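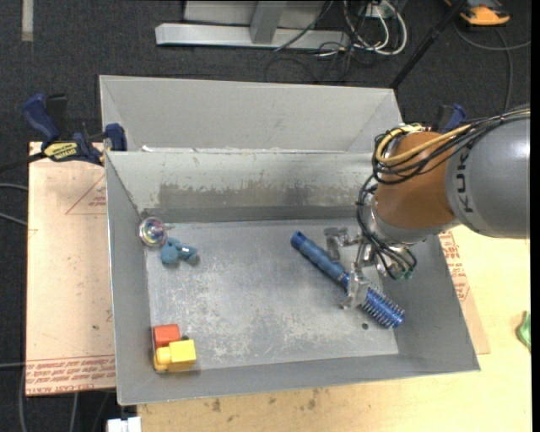 05/11/2018

Bin notes, main table. Perrine asked for a written record of the bin surfaces before we change anything, so this is mostly that, with some housekeeping on the item set.

Bin is the gray sheet-metal one, two compartments, narrow at the rear and large at the front. Logged as 2424 on the inventory sheet. No change to position on the table since April.

Condition of the front floor: scuffed all over, whitish scratches, pale smudges. The scratches are cosmetic as far as I can tell. Ran a fingernail across the worst of them and nothing caught. The smudges are another matter. Wiped one with a dry cloth, no effect. Wiped it with a damp cloth and a drop of Pavine, and it lifted after the second pass. My guess is residue from the clay, but I did not test that.

Partition: the sloped face has a darker streaky band across the middle. Fengying thinks it is hand grease from people leaning in to collect things from the rear compartment. Could also be old cleaner that was never rinsed. Left it alone for now, as she wants to try the Tenix pads on a small patch first and compare with Pavine. If the Tenix dulls the metal we stop there.

Hole in the front floor, small, round, punched through. Edge checked from above with a cotton swab, no fibers pulled. Underside not checked - that means lifting the bin off the table, which takes two people. Note for whoever does the next clean: do not pour liquid into the front compartment. It will go through the hole and onto the tabletop, and then probably the carpet. Damp cloth only, wrung out well.

Items, front compartment:

Hairbrush, blue, round head, long ribbed handle. Bristles all sound after washing. The ribbing on the handle collects dirt, so use the old toothbrush in the drawer. Wash in lukewarm water with dish soap, shake, stand it handle down in the rack. Do not put it back in the bin until the bristle head is fully dry. I weighed it dry on the bench scale at 87 g and wrote that on the card, replacing the older figure, which was in somebody's handwriting I could not read.

Shiny disc, rainbow finish. No card for this one. It is listed as "spinner" on one sheet and "disc" on another. Suggest we settle on "disc, iridescent" and cross out the rest. It shows every fingerprint. Microfiber only, no Pavine, no Tenix. The silvery rim gets the same treatment.

Modeling clay, blue, two pieces. These are the main nuisance. The clay picks up lint and dust and whatever is on the floor of the bin, and I suspect it leaves a film behind. Tried rolling one piece over clean paper for 2 minutes. It came away with gray specks on the paper and a faint oily outline. Reshaped by hand afterwards, so the lumps are not the same lumps as before. If anyone needs the shape held constant, say so and I will stop doing this. Perrine has a fresh block in a Tudik tub and would like the current pieces retired when it is opened. I would keep them until the film question is answered.

Storage: brush and disc go in the open tray on the shelf, clay goes in its own lidded tub. Qiu labels are finished, and the replacement roll is a little wider and does not fit the tray slots. Trimmed a few with scissors. Reordered the narrow ones, pack of 80.

To do:

Tenix patch test on the partition, low down at one end (Fengying)
Card for the disc (me)
Lift the bin and look at the underside of the hole (me and Perrine)
Clay on a clean steel offcut overnight, check for film in the morning (me)
Correct the sheet that still says "spinner"

Added later: Fengying did the patch test before she left. Band came up lighter with Tenix, no visible dulling, but the pad left fine lines running in the direction of wiping. Pavine on the neighboring patch was slower and left none. Will use Pavine for the rest of the band and keep the pads for the outside walls.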